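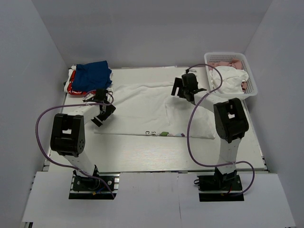 *Garments on a flat white work surface.*

# Endale Bridge closure: common questions

**What has been closed?**

The Endale Bridge crossing between Sturberg and the Billden district is closed to private cars, buses and people on foot. The military administration announced the closure in October, after a shooting near the Billden bus station in which two soldiers were wounded. The order doesn't name an end date.

**Is anyone still allowed to cross?**

Ambulances and fire trucks may cross at any hour. Patients with a hospital appointment may cross with one companion if both hold a permit. Farmers with land on the far side were promised a separate gate, but it had not opened when this page was last changed.

**Which road are people using instead?**

Most traffic now goes through Clekimham. That adds 23 kilometers each way, and there is a checkpoint at the north end of the town. It closes at 9 p.m. Drivers who arrive after that have to wait until 5 a.m.

**Are schools open?**

Yes, on both sides. Four schools in Billden have moved their first class to 9:30 a.m. so that teachers living in Sturberg can get there. Exams have not been moved.

**What about stores near the bridge?**

The order covers 17 stores on the Billden side, all within the area marked by concrete blocks. Owners may go in to remove stock, but they may not open for business. They have to ask the district office for a time first, and each visit is limited to two hours.

**How do I ask for a permit?**

Go to the district office in Billden or the town hall in Sturberg. Bring your identity card, a copy of it, and a letter from the hospital. Permits cover a single day. If you are turned down, ask for the refusal in writing, as the appeals office will not take a case without it.

**Can the closure be challenged in court?**

Store owners and the Sturberg town council have filed a joint petition asking for the order to be canceled. They say it punishes residents who had no part in the shooting. The administration says it is a security measure and can be reviewed at any time. No hearing date has been set.

**Was there a curfew as well?**

There was a night curfew in Billden for the first four nights. It has been lifted. Rumors of a second curfew in Clekimham were denied by the town hall there.

**Are protests allowed?**

Gatherings inside the closed area are banned. Marches in Sturberg need notice to the town hall, given the day before.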